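Last updated: May

Office meetings should not come with snacks. I have held this view since I worked at Olmedo, where every meeting longer than half an hour had a spread, and I hold it more firmly now.

Food makes a meeting feel like an event, and people are slow to cancel an event. Our planning call at Olmedo had 8 people in it and could have been a short email. It ran for five years. I think the chips kept it alive.

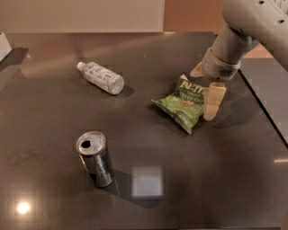 There is also the cost. When I moved to the Ristitz office, the snack budget for one month came to $91 per team, and there were seven teams. That money would have paid for decent chairs. We sat on bad ones and ate pretzels.

Some people will say that sharing food brings a team together. I agree, and that is what lunch is for. Lunch has a start and an end, and you can talk about your kids or the traffic — you don't have to pretend to look at a slide.

Keep the water. Drop the rest for one month and see which meetings are still on the calendar.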